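Learning to Bake My Grandmother-in-Law's Bread

2018-07-27

I have been promising this post since March, so thank you to everyone who wrote to ask whether I had given up. I hadn't! I just kept making bread that I didn't want to tell anyone about.

For those who are new, my husband's grandmother, Leonilde Quintela, baked twice a week for most of her life, and when she passed on her recipes they came to me in a shoebox, because I was the only one in the family who had ever asked for them. Most are on the backs of envelopes. The cornbread one (the dense, crackly kind, broa, which has nothing to do with the sweet cornbread I grew up with) says "flour, the yellow and the other, water that is hot, salt, leave it, bake it." And that is the whole recipe. She knew how much flour the way I know how much milk goes in my coffee, and it never crossed her mind to write it down.

So I started guessing. My first loaves were bricks, and then for a while they were puddles, and somewhere in there I used a bag of coarse polenta that I am still finding between my teeth. My neighbor Gwenllian Lewis, who bakes for the Saturday market over in Chambi and has more patience than I deserve, finally asked me if I was scalding the cornmeal. I was not scalding the cornmeal. I was using warm water from the tap, and "water that is hot" apparently means boiling, poured right over, stirred with a spoon and then left alone until you can get your hands in it.

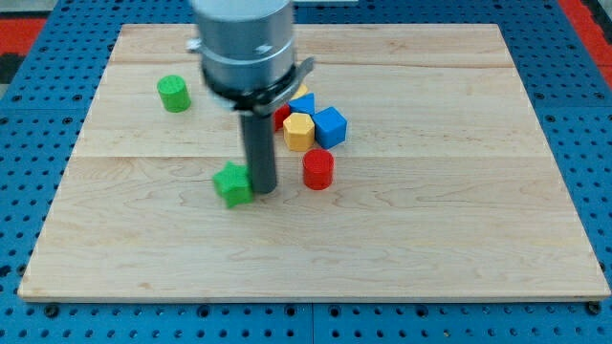
Shaping is where I have changed my mind the most. I used to fight the dough on the kitchen counter with flour flying everywhere, and the more flour I threw at it the drier the bread came out, so now I hardly shape it at all. I tip it into a bowl that I've dusted with rye, swirl the bowl until the dough rolls itself into a ball, and turn it out. A plain pale maple board, with the planks joined so you can barely see the seams, is all the surface I'd want for this, and my mother-in-law tells me Leonilde had one she wouldn't let anybody cut onions on. I have since made the same rule at our house and it has been broken exactly as often as you would expect with two teenagers.

For flour I have settled on 400 grams of fine yellow cornmeal to start, then bread flour and a couple of handfuls of rye until it feels like wet sand that wants to stick together. I know that's maddening. I've become the woman with the envelopes! The oven goes as hot as mine will go, with the pot inside it, and the loaf bakes for 43 minutes, a number I landed on one evening when I forgot to set the timer and happened to look at the clock.

Then you have to wait. The middle stays gummy if you cut it warm, and it is so much better the next day, with soup or with butter and a little salt. We took a loaf to the family lunch at Losus last weekend and my husband's uncle ate his piece standing up by the window without saying anything, and then came back for the heel.

Next I want to try the sweet one with fennel, if I can work out whether that word on the envelope is "fennel."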